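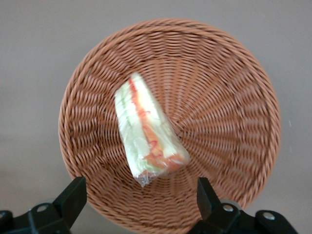
Uma voz do fundo da sala pediu que o sanduíche ficasse sempre no cesto redondo, com a ponta torcida do plástico virada para quem se serve, que assim se pega muito mais fácil!

A proposta foi aceita na hora, com aplausos. Ficou registrado antes mesmo da leitura da pauta.

ATA DA REUNIÃO DO CANTINHO DE LANCHES
Espaço Pukodberg, terça-feira, 15h

1. Abertura
Lida e aprovada a ata anterior. A mesa de lanches volta em junho, agora no corredor do Zatside, que recebe bem mais luz (e bem mais gente com fome). Foram confirmados 65 lugares para a tarde de abertura.

2. Doces e miudezas
Discutiu-se bastante o expositor transparente em degraus. O grupo adorou: dá para ver tudo de longe, e o chocolate no degrau de cima chama qualquer um. Houve quem preferisse as barras deitadas e quem as quisesse em pé; venceu a turma das deitadas. A bandeja creme fica livre para o troco e os guardanapos.

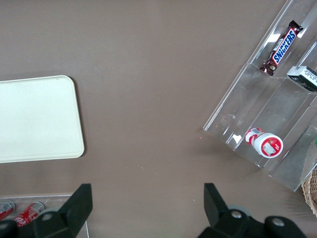 Expositor em degraus com a barra de Snickers, ao lado da bandeja creme.

O pedido de mais 2 cestos à Lanz foi aprovado. Pediu-se que sejam trançados, no mesmo estilo dos que já temos, que ficaram lindos na mesa.

3. Bebidas
As garrafas vermelhas de Coca-Cola ficam no suporte de dois andares, ao fundo, com os rótulos para a frente. Que bonito fica aquele vermelho todo junto! O bolo vai em fatias, no cesto à direita da bandeja. A Drirkano entrega a reposição na véspera, até as 15h.
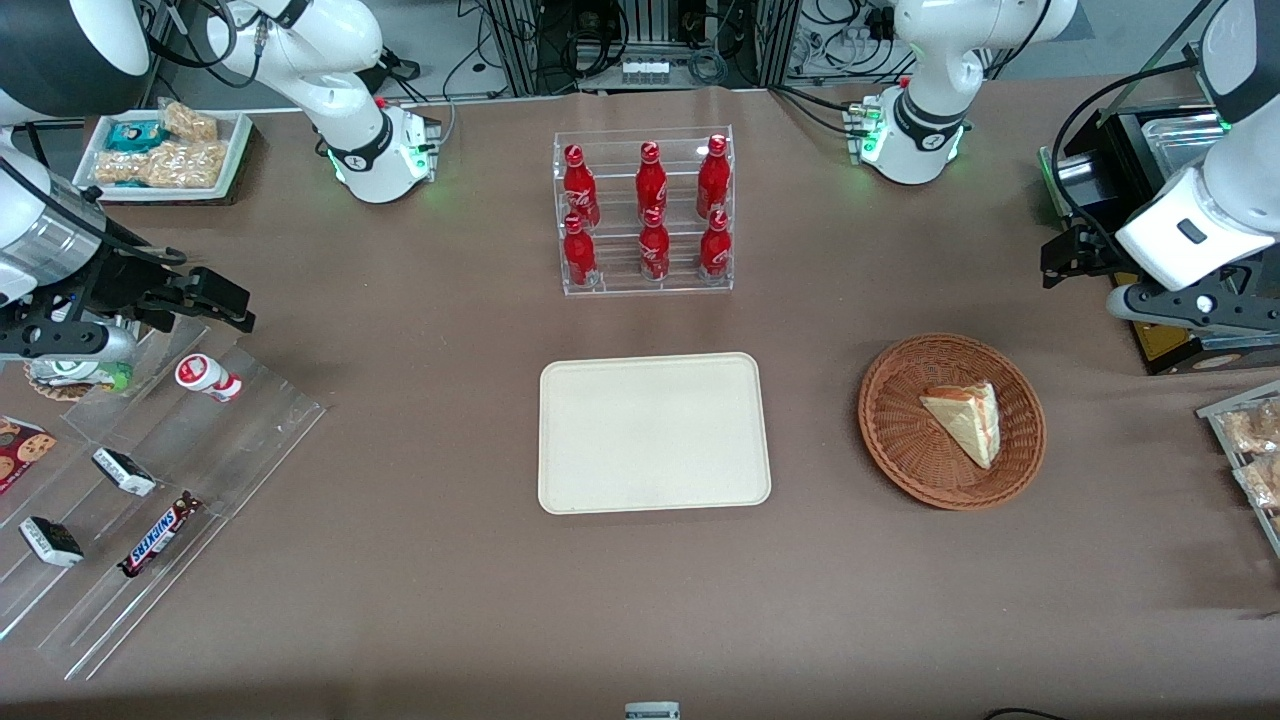 4. Encaminhamentos
Imprimir as etiquetas de preço em letra grande.
Passar pano na mesa antes de montar.
Confirmar com a Lanz o prazo dos cestos.
Decidir na próxima reunião se o café entra na mesma mesa ou ganha um canto só dele.

Reunião encerrada às 16h, e a conversa sobre sabores de bolo continuou no corredor.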